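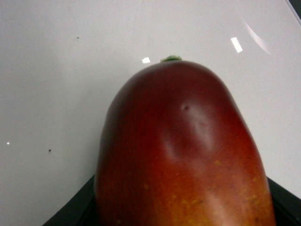 Fig. 4. Red mango with its stem stub still on.

Section 3: Mango on the Ramo slicing board

I do a lot of mangoes in June, so this is the section I rewrite most. Grab your Ramo board, the short knife and a towel.

1. Don't go by color! Red skin says very little about ripeness. Press gently near the stem – a ripe one gives a bit, like a peach.

2. Check the skin. A small dark spot like the one in Fig. 4 doesn't bother me, and the tiny yellow speckles are just how mango skin looks. Soft, leaking patches are another story.

3. Rinse the fruit, dry it well and trim off the stem stub.

4. Stand the mango on the trimmed end, narrow side facing you, and slice down just off center. If you hit the pit, scoot the blade out a little and try again. Turn it around and do the other side.

5. Score each cheek in a grid, stopping short of the skin, then scoop out the cubes with a spoon.

Caution: Never score a cheek in your palm. Lay it on the board.

Note: Sap near the stem can irritate skin. Brigitta Baumgartner wears gloves for this part (I usually forget mine).

Cubes keep three days in the fridge, in a box with a lid. For freezing, see Section 10.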